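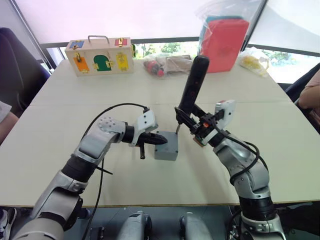

Grey enclosure on the white bench, lid side up, with the long-handled driver on the lid.

Tunummont Repair Bench – progress report for April

We had a terrific month! The bench at Pickering took in 83 enclosures for the Dukham heating controls program, and all but 13 are finished and back in service. Those 13 need replacement lids, which Zulik has promised to send with the next parts order.

Your grant paid for the new white tables, and we love them. A dropped screw shows up right away, and there is room to keep a box in the middle and still have other work laid out farther back. We also bought 2 extra sets of long-handled drivers – the stubby ones were chewing up screw heads.

Spending on tools and parts came to $2,344, a little under plan. We would like to move what is left into gaskets, as many of the older boxes have none worth saving.

Next month we start on the units from the Dukham school buildings. They have the same flat lid but older wiring inside, so we expect each one to take longer. The wiring sheets are printed and the shelf by the door is cleared for the first delivery.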